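The **Brasell hand gripper** is a two-fingered gripping tool sold by Qudah, a maker of robot parts based in Drostau. It is held and worked by a person and has no arm or motor of its own. The tool is used mainly to record how people pick up, move and set down everyday objects, so that the recordings can later be used to train a robot arm fitted with the same fingers. It is sold as a kit and can also be rented with an operator.

## History

The first version was drawn up by Ebere Obi while working on packing machines in Drostau. Obi wanted a cheap way to gather examples of handling tasks outside the workshop, where moving a full robot arm was slow and costly. An early run of 12 units went to small labs and a trade school in Bestisdale. These had flat rubber pads, which buyers reported as poor at holding smooth cups and bottles.

Heidrun Wieser joined the project to rework the fingers. The ribbed pad dates from this second version, and so does the screw-on mount, which lets the owner change a finger with a small screwdriver. The second version is the one now on sale.

## Design

The kit is made up of a handle with a trigger, two fingers, a camera bracket and a carrying case. Squeezing the trigger closes the fingers, and a spring opens them again when it is let go. The camera faces forward over the fingers, so each recording shows the fingertips together with whatever is being reached for.

Each finger has a white plastic mount and a soft pad with slanted ridges. The pad bends slightly as it presses on an object. Pads are counted as wearing parts and are sold in pairs. 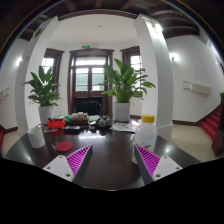

*Fingers of the gripper over a table set with a cup, a red coaster and other small items.*

The opening between the fingers is 60 millimeters at its widest in the standard kit. A wide set for boxes and larger bottles is sold separately. Qudah advises against using either set for knives or open containers of hot liquid.

## Use

A session normally takes place in a furnished room with ordinary objects on a table. The operator picks a short task, such as putting a cup on a coaster, and repeats it from different starting points. Changes in light, table surface and background are wanted, and for that reason the kit is often carried from one building to another.

Recordings are saved to a card in the handle and copied to a computer afterward. The software that comes with the kit trims the start and end of each recording and marks the points where the fingers close and open. It does not train a robot. Buyers need their own program for that step, or can pay for it as part of the rental service.

The rental service covers an operator, two kits and the sorting of the recordings. A booking lasts at least one working day. It was first offered in Bestisdale and was later extended to Drostau.

## Reception

Users have generally described the kit as easy to learn. The trade school in Bestisdale reported that 35 students were able to record usable tasks after a short lesson. The main complaints concern the weight of the handle during long sessions and the wear on the pads, which some owners replaced after more than 32 hours of work. The manual has also been called thin, mostly in its section on camera settings.

A lighter handle was announced in September. Existing fingers and pads are meant to fit it without an adapter.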